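We use cookies to keep this site working and to count visits. Accept | Settings

Tastum Hand Demos

Data card, first public release, July 20, 2025

Tastum is a set of demonstrations of a robot hand sorting and picking up ordinary household things, all driven by a person over remote control. We had a great time making it at our lab in Grelville, and we're very happy to finally let other people train on it!

What you get

- 805 recorded episodes, of which 745 ended with the item where the operator was told to put it
- the failed ones too, marked success: false (please don't throw them out, they're great for training a "try again" behavior)
- head view video, finger joint positions, wrist pose and the operator's glove signal, all on one clock
- a short text instruction for each episode, written before the operator started

How the demos were made

The operator wears a tracking glove and watches the head view on a monitor. Glove motion is mapped to the hand by Prakberg, our open retargeting code, at 50 Hz. Thumb mapping was the hard part, and we rewrote it twice. If you only read one file in the repo, read thumb_map.py, it has long comments and we're pretty proud of it.

Items are dropped in a small pile on a carpeted surface and the operator gets one instruction, such as "take the ladle by the handle" or "move the green cloth to the right."

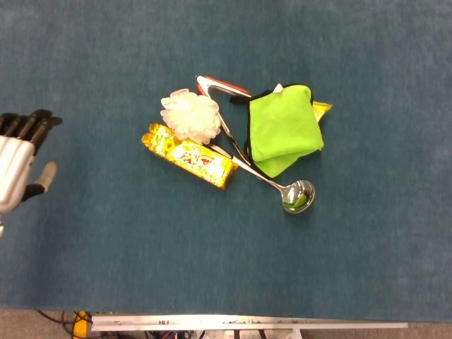 Soft things turned out to be the most fun to teach. Operators close the fingers slowly on netting and cloth, and you can see that slow close clearly in the joint traces. Shiny wrappers and polished metal are tougher on depth estimates, so we ship color video only and leave depth to you.

Splits

338 episodes carry a second instruction that starts partway through. They live in the folder chained/ and are kept out of the default training split. Load them with --chained if you want them.

Known problems

Glove drift shows up in longer episodes as a small constant bend in the last finger joint. Drift correction is planned for August. Until then, the recalibration times are in events.csv.

License and citation

CC BY 4.0. Please cite as "Tastum Hand Demos, Chornovol Lab." And if you train something on it, send us a clip, we'd love to see it!

Related
Prakberg retargeting code
Glove calibration guide
Tastum loader for Python

Contact | © 2025 Chornovol Lab | Back to top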